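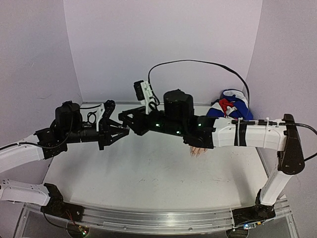
3. 저채도 실내색의 피로 경감 효과에 대한 재검토

그림 1. 옅은 라벤더빛 회색 벽면과 흰 상판으로 이루어진 작업면. 오른쪽 벽이 조금 더 어둡다.

3.1 기존 주장의 근거

저채도 벽면이 작업자의 눈 피로를 줄인다는 주장은 실내 색채 지침에서 거의 상식처럼 반복된다. 그러나 인용을 거슬러 올라가면 근거는 의외로 얇다. 국내외 지침이 공통으로 드는 문헌은 Blackburn의 사무실 실험인데, 이 실험의 참가자는 13명이었고 대조 조건은 채도가 높은 주황색 벽 하나뿐이었다. 주황색 벽보다 회색 벽이 덜 피로했다는 결과에서 회색 벽이 피로를 줄인다는 결론을 끌어내기는 어렵다. 흰 벽이나 베이지색 벽과 비교한 자료가 없기 때문이다.

Ackroyd와 Vass의 후속 연구는 표본을 100명으로 늘렸다는 점에서 자주 인용된다. 표본이 커진 것은 사실이나 측정 방식은 오히려 느슨해졌다. 피로도는 작업 종료 직후의 자기보고 한 문항으로만 측정되었고, 참가자는 설문에 앞서 연구 목적이 벽 색의 효과를 알아보는 것이라는 안내를 받았다. 저자들은 이를 연구의 한계로 적지 않았다. 깜박임 빈도나 근점 조절력 같은 지표가 함께 보고되었더라면 기대 효과를 어느 정도 가려낼 수 있었을 것이다.

3.2 색과 밝기의 혼동

더 근본적인 문제는 색상과 반사율이 분리되지 않았다는 데 있다. 그림 1과 같이 벽이 옅은 회보라색이고 상판이 흰색인 경우, 작업자가 편안함을 느낀다 해도 그것이 색상 때문인지 벽과 상판의 휘도 차가 작기 때문인지 알 수 없다. 벽면마다 밝기와 질감이 다르면 해석은 더 복잡해진다. 그런데도 검토 대상 논문 6편 가운데 벽면의 반사율을 실측해 보고한 것은 한 편도 없었다. 대부분은 도료 제조사의 색견본 번호를 적는 데 그쳤으며, 견본의 값이 시공된 면에서도 유지된다고 암묵적으로 가정하였다.

조도 역시 마찬가지다. 여러 논문이 작업면 조도를 500 lx로 통일했다고 서술하지만, 측정점의 위치와 시각은 밝히지 않는다. 창이 있는 방이라면 오전과 오후의 값이 같을 리 없고, 창이 없는 방이라도 측정점이 벽에 가까운지에 따라 값이 달라진다. Chowdhury가 실험을 7월에 진행하고 대조군은 겨울에 모집한 것은 특히 납득하기 어렵다. 계절에 따른 일조 차이를 보정했다는 언급은 본문에도 부록에도 없다.

3.3 제품 자료의 인용 문제

일부 지침은 Plomidano와 Grumance의 제품 안내서를 학술 문헌과 나란히 인용한다. 두 안내서 모두 자사 도료가 ‘시각적 안정감’을 준다고 쓰고 있으나, 이 용어의 정의도 측정 절차도 제시하지 않는다. Sitompul은 이 표현을 그대로 종속변수의 이름으로 옮겨 썼고, 이후의 연구들은 Sitompul을 1차 문헌처럼 인용하였다. 홍보 문구가 두 단계를 거치며 측정 개념의 지위를 얻은 셈이다.

물론 저채도 벽면에 아무런 효과가 없다고 단정할 자료도 없다. 본 연구가 문제 삼는 것은 현재의 권고가 지나치게 구체적이라는 점이다. 특정 색상 범위를 지정하는 조항은 적어도 반사율을 고정한 채 색상만 바꾼 비교 실험이 나올 때까지 보류하는 편이 타당하다. 4장에서는 이러한 조건을 갖춘 실험 설계를 제안하고, 필요한 표본 크기와 측정 지표를 검토한다.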